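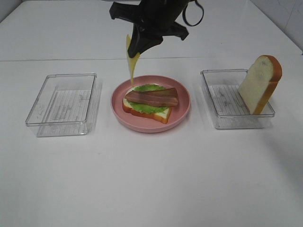 Same-day edit (wedding film)

A same-day edit is a short wedding film that is shot, cut and shown to the guests before the party is over. Most run two to six minutes and cover the morning, the ceremony and the first portraits, with the screening held after dinner. Seeing a whole room watch its own afternoon again, some of them still in tears from the vows, is one of the great pleasures of the craft!

Workflow

The work is usually split between a shooter and an editor. Memory cards are handed over right after the ceremony, and the editor works in a side room at the venue. Music is picked weeks ahead, and many editors build an empty timeline to the song beforehand, so that clips can be dropped straight onto the beats. Color work is light. Sound takes more care – a clean recording of the vows often carries the whole film. 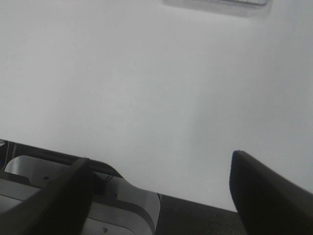
History in Drurmont

In Drurmont the form is closely tied to Aitana Vidal, who cut her first same-day film at the Robles, a lakeside hall with room for 53 guests. Her studio, Dukinero, later made it a standard part of its coverage, and couples from nearby Bikley began asking for it too. Vidal favored long, quiet shots over fast cutting, 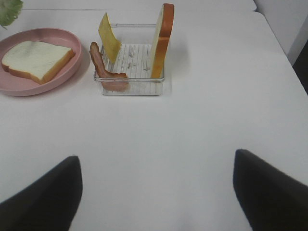

and she liked to end on a guest's face instead of the couple's. Her style is still easy to spot in films from the area, with plenty of natural sound and very few titles. Longer versions, delivered months afterward, often keep the same-day cut untouched as an opening chapter.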